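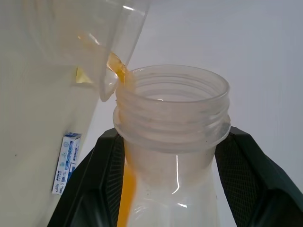 La norma nueve

lunes 2 de junio
Por la redactora del turno de tarde

La norma nueve del cuaderno de Brurwood dice así: «Durante el vertido, la pinza sujeta la botella por debajo del collar y ninguna persona habla con el operador». La primera mitad la entendí enseguida. La segunda me costó un invierno.

Yo llegué al taller en enero, con mi español de academia y una carpeta de la empresa Marchand, que me enviaba para revisar el procedimiento. Tenía que observar, anotar y proponer. En Marchand les gustan las propuestas.

El operador era un hombre mayor que venía cada día de Endham en el primer autobús. Preparaba el brazo sin prisa. Primero revisaba las almohadillas de los dedos, después la fuerza de cierre, después la altura del vaso. Si una botella estaba torcida, la retiraba y empezaba otra vez desde la primera línea, aunque faltara solamente la última.

– ¿Por qué no sigue desde donde estaba? – le pregunté.

– Porque la lista es una sola cosa – me contestó, y abrió de nuevo el cuaderno.

Anoté: «pérdida de tiempo, dos minutos por botella».

En la segunda semana hice lo que no debía. El vaso ya estaba inclinado, el hilo naranja bajaba pegado al cuello de la botella, y yo dije en voz alta que quizá el ángulo era demasiado. Él giró la cabeza hacia mí, por educación. Cuando volvió a mirar, había líquido en la rosca, en la mesa y en su manga. No me reprochó nada. Pulsó la parada, limpió, y escribió en el registro, con letra muy clara: «Incidencia 343. Conversación».

Esa tarde le pedí el registro para leerlo entero. Había incidencias de Brurwood y otras más antiguas, copiadas del taller de Colel, que ya estaba cerrado. Casi la mitad, aproximadamente, tenían la misma palabra. Entonces comprendí que el cuaderno lo habían escrito las manchas, una detrás de otra, durante muchos años.

Mi informe para Marchand tuvo dos páginas. Propuse cambiar las almohadillas con más frecuencia y dejar la norma nueve como estaba.

Ahora soy yo quien prepara el brazo. Ayer entró una chica nueva con una carpeta bajo el brazo y se puso a mi lado. El vaso empezaba a inclinarse. Vi que abría la boca, y levanté un dedo.

Comentarios (3)

lector_de_tren: Me ha gustado lo de «Conversación». En mi planta se escribe «factor humano» y es lo mismo.

Pilotoverde: ¿Y por qué el operador no paró el brazo antes de girar la cabeza? En mi trabajo esa es la norma uno.

marea77: Muy bonito. ¿Habrá continuación con el taller de Colel?

Última actualización: lunes, 18:40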